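The hands behind the machine

At Cernudik's April open day, the longest queue was for a table and a pair of hand-held grippers

By nine in the morning the car park at Cernudik was full and visitors were leaving their cars along the verge. The company builds packing equipment for small manufacturers, and once a year it opens its workshop to customers, suppliers and anyone from the neighbourhood who wants a look.

Most people started at the front of the building, where an arm called Arkia was lifting cartons from a conveyor and stacking them on a pallet. It has done the same job for two years and it draws a crowd every time. Children were allowed to press the stop button, and many did.

The newer work was at the back, past the paint store. Halina Malinowski runs the handling group there. Her team is trying to teach a machine to pick up light, awkward things that don't sit the same way twice, and it begins with people doing the job by hand.

An operator holds a gripper with a camera mounted on it and moves objects around a table. The recordings are then used to train the controller, which the group calls Lencho. A good operator can record 75 short tasks in a shift. The group wants 500 for each kind of object before it starts training, and on the morning of the visit the count for sporting goods stood at 442.

"People expect the heavy things to be hard," Malinowski said. "A carton is easy. It has flat sides and it stays where you put it."

Sporting goods were added at the request of Zumadlow, a mail-order business that still packs its small orders by hand. Mitiku Abdella, its warehouse manager, had driven down for the day and spent more than an hour at the bench. He said his packers lose time on anything round or hollow, and he wanted to see how the operators dealt with it.

Shuttlecocks were on the list. A plastic one weighs very little, and the skirt gives if it is squeezed. Cherry Mae Saludo, who has been recording since the summer, prefers to take them by the base when she can get to it.
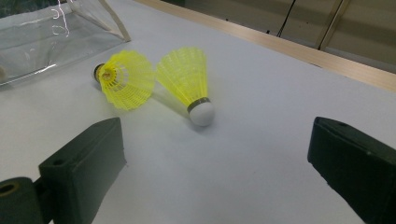

She said new operators tend to rush the last few centimetres. The jaws come in too quickly, bump the object and send it rolling, and then the recording has to be thrown out. Her own habit is to stop just short, check the angle and close slowly.

Visitors were given a turn after morning tea. Abdella's first try knocked a tennis ball onto the floor. His third went into the tray.

Malinowski would not give a date for a working system. Training on the sporting goods set will start when the last recordings are in, and a trial cell at Zumadlow depends on how that goes. Abdella has already measured the floor space for it, between the tape machine and the loading door.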